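Beturden Community Meals: progress report to the Inskip Fund
29 July 2018

Prepared by Ruth Catterall, project lead

The shared lunch program is on schedule. We have served 1,418 meals to date, and 87 people have come at least once. Most live alone within walking distance of the Holtska Road stop.
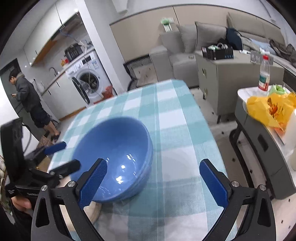
Menus are now set two weeks ahead, and this has cut food waste. Soup and salad remain the most requested dishes. Serving salad from a large bowl like the glossy blue one, set out on a checkered tablecloth, works better than plating it in the kitchen – people take what they will eat. We plan to keep this through October.

Transportation is still the weak point. The van was off the road for 14 days in spring, and attendance dropped.

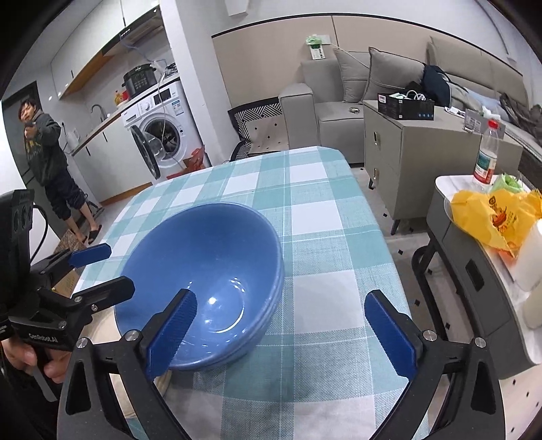 Kieran Hollis has since arranged a backup with Trornura Cars at a fixed rate per trip. The cost comes out of the contingency line, and no extra money is requested.

Fifteen home cooks have finished the food safety course. Two more are waiting for a date. We had hoped to start evening meals by now, but the kitchen lease does not cover evenings and the landlord has not replied to our second letter. 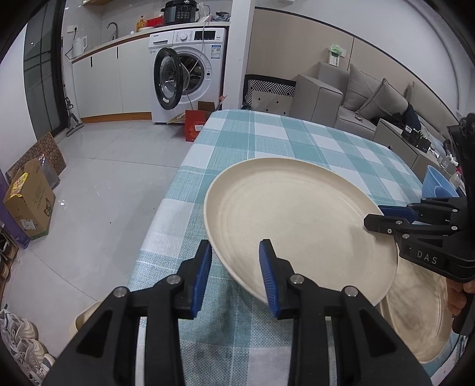 Beige plates and checked tablecloth.

The next payment request will follow with the receipts for the second quarter.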